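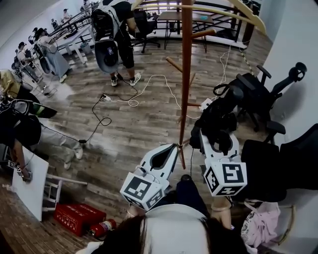 When does the Setholm Bowls League start its new season?
The first matches are in May, with all home fixtures getting underway at 6:30 in the evening.

The Setholm Bowls League is delighted to announce that entries have closed with 174 players on the books, and we could not be happier with the mix of old favourites and brand new faces (welcome, all of you!). Last season finished with 125 registered, so the match secretary has been kept very busy with the draw.

Akon return as defending champions after their win over Ristivton in the final round, a match that went to the very last end and kept a good crowd out well past supper. Ristivton have held on to their whole side and will fancy their chances again.
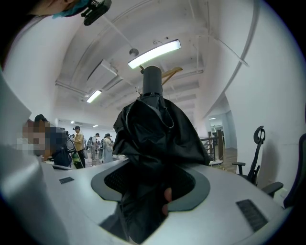

A compact black umbrella, folded.

Newly promoted Nông join the top division for the first time, led by captain Kheri Magesa, who took 57 shots across the last three matches of a lovely run.

"We've got a friendly bunch and we love our bowls," said Magesa. "We know Akon will be hard to beat on their own green, but we're looking forward to every trip and every cup of tea along the way."
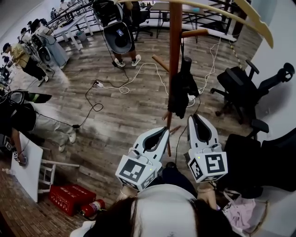 Black umbrella on the coat rack.

The pairs competition is back as well, open to all member clubs, with a $100 prize for the winners and a shield that has been freshly polished for the honour. Pairs entries can be handed to any club captain before the opening match.

Spectators are welcome at every green, and admission is free.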